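Washing Up by Hand Without Hating It (My Small-Sink Habits)

Posted Wednesday, February 25, 2026 | Filed under: Kitchen

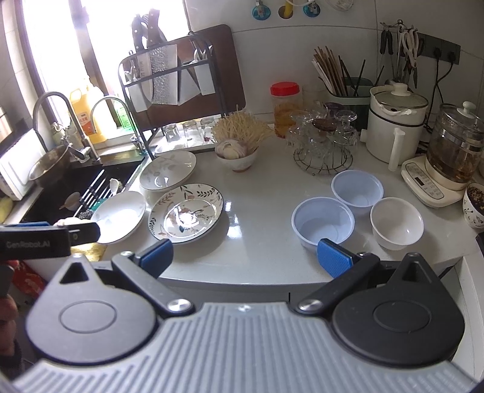 Plates and bowls on the counter next to the sink.

We've lived in the Flimby house for a good while now and I still don't have a dishwasher. There's a spot where one could go, sort of, if I gave up the cupboard with the baking trays in it, but I like my baking trays! So I wash everything by hand, twice a day most days, and I've gotten pretty quick at it. A few of you asked for my routine after the post on stained mugs, so I'm putting the whole lot down in one place.

Scrape first, and scrape properly

I used to rinse bits of rice straight into the sink and then wonder why the drain smelled. Now I keep an old rubber spatula by the trash can and wipe every plate with it before it goes anywhere near water. It takes a second per plate. Greasy pans get wiped with a paper towel or the end of a stale loaf (the bread works better, if you can believe it, and then that goes in the trash too).

Never pour bacon fat down there. I keep a soup can in the freezer for it and throw the whole can out when it's full.

Sort before you run the tap

This is the habit that made the biggest difference for me. I stack plates with plates and bowls with bowls, and the silverware goes in a tall jar of hot soapy water to soak while I do everything else. By the time I get to the forks they practically clean themselves. Except for egg. Egg needs cool water first, same as oatmeal and anything floury, or it cooks on and sets like glue.

The order I wash in

Glasses, then silverware, then plates, bowls, serving dishes, and last of all the pots. My grandmother did it this way and so did everybody on her street. The water stays decent much longer when the greasy stuff goes in at the end. If it turns gray before you're through, drain it and start over. I'm stingy about hot water and I still do this, you can't get a glass clean in soup.

Sharp knives never go in the bowl of suds. I wash mine one at a time, dry them and put them straight back on the wall strip. I've got a scar on my thumb from the years before I had that rule.

How much soap?

Less than you think. One good squirt for a full basin, and put it in while the water's running so it mixes. If you're spending ages rinsing off bubbles, cut back. I had been squeezing it right onto the sponge for every single dish and going through bottles like nobody's business, and when I switched to a little pump bottle my soap lasted more than twice as long.

Burnt pots

Everyone has a cure for these. Mine is baking soda and patience. Cover the bottom with water, add two big spoonfuls of baking soda, bring it to a simmer for ten minutes and then leave it until it's cool enough to touch. Most of the black lifts off with a wooden spoon. If it doesn't, do it again before you reach for the steel wool. Please don't do this with aluminum, it goes dark and dull and you'll be cross with me. For aluminum I simmer water with a few slices of lemon.

Rainbow marks on stainless steel come off with a splash of white vinegar. Rinse it well after.

Plastic that stays greasy

You know that slippery film on plastic bowls and tubs, the one that's still there after a wash? Wipe the dry bowl with a paper towel and a drop of dish soap BEFORE you add any water. Then wash it like normal. For tomato stains I set the tub on a sunny windowsill for a day or two, and the orange fades a lot.

Drying

I air dry nearly everything. Plates on edge, bowls tipped so there's a gap for air underneath, and nothing nested until it's bone dry, especially plastic, which holds on to water forever. Glasses and anything with a pattern I care about get a linen towel. I have five of them, bought at the fall market in Flustanden one October, and they've outlasted every terrycloth towel I ever owned. Wash them without fabric softener or they'll just push the water around.

Sponges and brushes

I've mostly gone over to a brush, with a sponge just for glasses. The brush stands bristles up in a cup, and on Sundays it gets a soak in hot water and vinegar. Sponges I replace every other week, sooner if they smell. When they're retired I snip a corner off so I know they're for floors and boots now.

The sink itself

Last thing at night I sprinkle baking soda around the basin, rub it with the damp brush, rinse and wipe it down with whichever towel is headed for the laundry. If you have a dark sink, the white chalky marks are hard water, and a cloth dampened with vinegar and left on them for a few minutes will shift most of it. Check with the maker first if yours is stone or composite. For the drain I just pour in a kettle of hot water once a week (hot from the tap if your pipes are plastic).

Next week I'm finally doing the oven racks, and I've been putting it off since before Christmas. If you've got a method that doesn't involve the bathtub, leave it in the comments!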